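Leonora Padilla wants me to understand that she isn't selling anything. She says so twice before I've got my coat off, and a third time while she hunts for the good mugs. I've written up enough people in the home-advice line to have heard it before, usually about ten minutes before the price list comes out.

To be fair to her, there is a price list, and she hands it over without being asked. A morning at Hirnside costs $296. For that you get a table, a chair, a white wall to look at and Padilla asking you what you mean to do with the thing in your hands. The sessions are called Lencho, after an uncle. She calls them mending and sorting mornings. People bring the small stuff that has been sitting in a drawer or a shoebox, and they deal with it one piece at a time.

"That's the whole method," she says. "You pick one thing up. You don't pick up the next one until you've decided."

I tell her that my grandmother gave me the same advice for free.

"And did you do it?"

I did not, but I don't think that settles the matter.

Padilla worked in claims for an insurer for most of her adult life, going through lists of what people said they had owned. She got interested, she says, in how badly they remembered it. They could describe the couch. They had no idea what was in the bottom drawer of the dresser. When she left she had 700 pages of notes and a theory, and the theory is that the small things wear us out because we never look at them properly.

I ask whether there's any evidence for that.

"There's what I've seen."

"Is that evidence?"

"It's what I've got," she says, and pours the tea.

She's good company, I should say. She doesn't use the word *journey*. She doesn't think your cutlery has feelings. When I bring up one of the better-known folding systems she makes a face and says she has never in her life folded a sock in thirds and doesn't intend to start. What she does believe in is sitting down. Most people sort standing up, she says, over an open drawer or a bed covered in stuff, and when you're standing you're already half out of the room.

"You sit, you've got your elbows on something, your head goes down and you look. It's how you'd do a splinter."

The room matters to her more than I expected. She went through two others before this one. The first was above a bakery and everybody got hungry. The second had a wall of shelves, nicely styled by the landlord, and people kept looking at the shelves. At Hirnside she asked for plain walls and got them. The floor is a soft grey underfoot, and the light is strong enough that you can find a dropped bead. I'd have called it a dentist's waiting room. She calls it quiet. 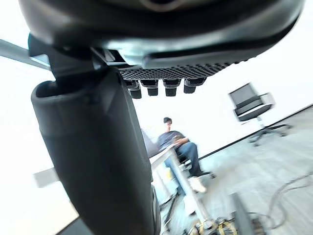

I put it to her that a kitchen table is also quiet, if you turn the radio off, and that it doesn't cost $296.

"Your kitchen table has your kitchen around it," she says. "You'll get up and wipe something."

This is the point where I began, against my will, to take her a bit more seriously. I'd tried it the night before — a biscuit tin of buttons, keys and foreign coins that has followed me through four houses — and I had in fact got up and wiped something. I'd also answered two emails and descaled the kettle. The tin went back on the shelf.

She doesn't ask to see the tin. She asks how many of the keys I could match to a lock. One, I think. It might be the old bike.

"And you still have the bike?"

No.

I wanted to hear from somebody other than Padilla, so she gave me the numbers of three past customers and I rang them all. People don't hand you the numbers of customers who hated it, so keep that in mind. Ryan Oakley took in his late father's watch parts and came home with fewer of them. He thought it was worth the money, "more or less." When I pressed him on the less, he said that he'd been told to allow one morning and had needed three.

That comes to a good deal more than $296. Padilla doesn't dispute it.

"He had a lot of watch parts."

Žofie Havlíček was happier. She'd been carrying around a bag of her own unfinished embroidery since university, and she says she spent most of an hour on a single piece before admitting she'd never liked the colour. "I could have worked that out at home," she told me, "but I'd had fifteen years to do it and I hadn't." She threw out most of the bag. Her sister has since fished some of it back out of the bin.

Leif Granström was the one who sounded like me. He went because his wife booked it. He spent his morning on a box of camera filters and came away with the same box of camera filters, in a different order. "Nice chair," he said. He wouldn't go again.

I read that last one out to Padilla and she laughs, properly, with her head back. "He's right about the chair."

The chairs are from Okar and she's a bore about them, in her own word. The tables are secondhand. She'd been quoted $800 each for something called a task surface and went to an auction instead. I warm to this. Then she tells me about the trays, which she sells separately, and I cool off again. They're shallow, lined with felt, made for her by Brândușa Ardeleanu, who also does the accounts. The idea is that whatever you're holding has a place to land when you put it down. A dinner plate would do the same job, I say. So would a tea towel.

"A tea towel would be fine," Padilla says. "I tell people that. They buy the tray anyway."

Does it bother her?

"A little. Not enough to stop selling trays."

We come back around to the theory. I say that it seems to me she has noticed something true, which is that people decide better when they sit still and look at what they're holding, and has then built a business on the fact that they won't do it unless they've paid. She thinks about this for longer than I'd like.

"Gyms," she says finally.

I say that most people who join a gym stop going.

"Most of mine only come once. I'd call that an improvement, wouldn't you?"

I'm not sure that I would. Her records show 317 people through the door since she opened, and what she doesn't have is any idea how their drawers look now. She has never followed up. I find this strange in somebody who spent a career checking other people's lists, and I tell her so. She says she did enough checking. She says that if somebody goes home and fills the shoebox up again it's their shoebox.

There's talk of a second room, over in Boren, possibly by June. She hasn't signed anything. The landlord there wants to put up a feature wall and she's arguing him out of it. Ardeleanu thinks the rent is too high and has told her in writing.

Before I leave, Padilla asks what I plan to do about the biscuit tin. I say I'll probably have another go at it, sitting down this time, maybe in the spare room, where there's less to wipe. She nods. She doesn't offer me a discount, and she doesn't mention the trays.

The keys are still in the tin. I got through the coins.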